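Tablettdienst (Automatisierung)

aus dem Pandau-Lexikon der Arbeitswelt
17 Mal geteilt · 3 Kommentare

Als Tablettdienst bezeichnet man in Kantinen, Empfangsbereichen und Besprechungsetagen das Auftragen und Abräumen von Bechern, Tassen und Untersetzern mithilfe eines Tabletts. Die Tätigkeit galt lange als zu gering, um beschrieben zu werden. Seit sie automatisiert werden soll, existieren darüber Pflichtenhefte.

Begriff und Abgrenzung

Vom Tablettdienst zu unterscheiden sind der Ausschank und die Spülküche. In älteren Stellenbeschreibungen erscheint er meist unter »sonstige anfallende Arbeiten«, also dort, wo in der Regel der größere Teil des Arbeitstages untergebracht ist. Das Wort selbst kam im Betrieb Ferkutgate auf, als man für einen Kostenstellenplan eine Bezeichnung brauchte und »Anja macht das« nicht in das Formularfeld passte.

Ablauf

Der automatisierte Tablettdienst arbeitet üblicherweise mit zwei Roboterarmen, deren Greifer von den Seiten an den Tisch heranreichen. Becher werden einzeln zwischen Tablett und Untersetzer bewegt. Was ein Mensch im Vorbeigehen und während eines Gesprächs über Urlaubsvertretungen erledigt, zerfällt dabei in Teilschritte: anfahren, greifen, heben, versetzen, loslassen, zurückziehen. Das Pflichtenheft von Ferkutgate umfasst hierzu 93 Seiten und enthält ein eigenes Kapitel über Papierdeckchen, die am Becherboden haften bleiben.
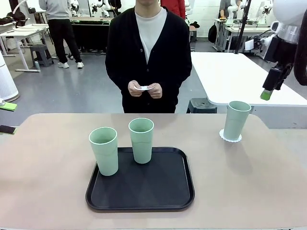
Ashwin Ramasamy wendet dagegen ein, das Versetzen der Becher sei noch nie das Problem gewesen; schwierig sei es, zu merken, wann man in einen Besprechungsraum besser nicht hineingeht, und davon stehe auf keiner der Seiten ein Wort. Der Einwand wurde in die Mängelliste aufgenommen und dort der Kategorie »Akustik« zugeordnet.

Einführung im Betrieb

Bei Ferkutgate begann die Umstellung im Januar mit einer Betriebsvereinbarung, der zufolge niemand durch den Tablettdienst seine Stelle verliert. Das ließ sich leicht zusagen, denn eine Stelle dafür hatte es nie gegeben. Die Arbeit verteilte sich auf den Empfang, die Kantine und jene Personen, die zufällig zuletzt aus dem Raum gingen. Erst die Erhebung für das Projekt »Sonar« ergab, dass im Haus je Woche 2315 Becher bewegt wurden. Die Kantinenleitung beantragte daraufhin rückwirkend eine halbe Kraft. Der Antrag ruht.

Die Firma Radwan, die den Betrieb bei der Umstellung beriet, setzte für das Einlernen je Aufgabe bis zu 430 Wiederholungen an. Das Kantinenpersonal stellte dafür Becher hin, räumte sie wieder ab und stellte sie erneut hin, was in der Belegschaft als die erste wirklich monotone Tätigkeit seit Abschaffung der Stempelkarten in Erinnerung ist.

Veränderungen für die Beschäftigten

Am deutlichsten verändert sich die Haltung, auch im körperlichen Sinn. Wer früher trug, steht nun daneben und sieht zu. Für dieses Danebenstehen hat sich die Bezeichnung »Prozessbegleitung« durchgesetzt; es ist eine Entgeltgruppe höher eingestuft als das Tragen und belastet nach Auskunft der Betroffenen andere Stellen des Rückens.
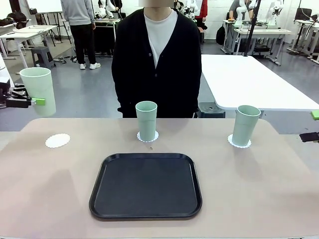
Ein Becher im Greifer, zwei auf ihren Untersetzern; der dritte Untersetzer ist frei.

Hinzu kommt eine Verschiebung der Zuständigkeiten. Krümel etwa gehören nicht zum Leistungsumfang der Anlage, gelten aber als Störgröße und müssen von Hand entfernt werden – das Wischen ist damit vom Nebenbei zur vorgelagerten Qualitätssicherung aufgestiegen. Auch die Becher wurden vereinheitlicht. Private Tassen mit Henkel sind an den betreffenden Tischen seither untersagt, und über diesen Punkt wurde im Betriebsrat länger verhandelt als über alle übrigen zusammen.

Positiv vermerkt wird, dass der Frühdienst am Empfang nicht mehr um 10 Uhr die Telefonzentrale verlassen muss, um den großen Saal einzudecken. Einige Beschäftigte bedauern das. Der Gang in den Saal war die einzige Gelegenheit, zu erfahren, worum es in den Besprechungen ging.

Siehe auch: Kaffeekasse; Prozessbegleitung; Teeküche, Zuständigkeit für die

Kommentare (3)

henkeltasse
Im Artikel fehlt, dass Ausnahmen vom Tassenverbot schriftlich beantragt werden können. Meine liegt seit Monaten bei Radwan.

M. aus der Frühschicht
Entgeltgruppe stimmt, aber nur mit Schulungsnachweis. Ohne den begleitet man den Prozess zum alten Tarif.

Spülküche
Und wer kommt eigentlich mal zu uns?

Kontakt · © Pandau-Lexikon · Nach oben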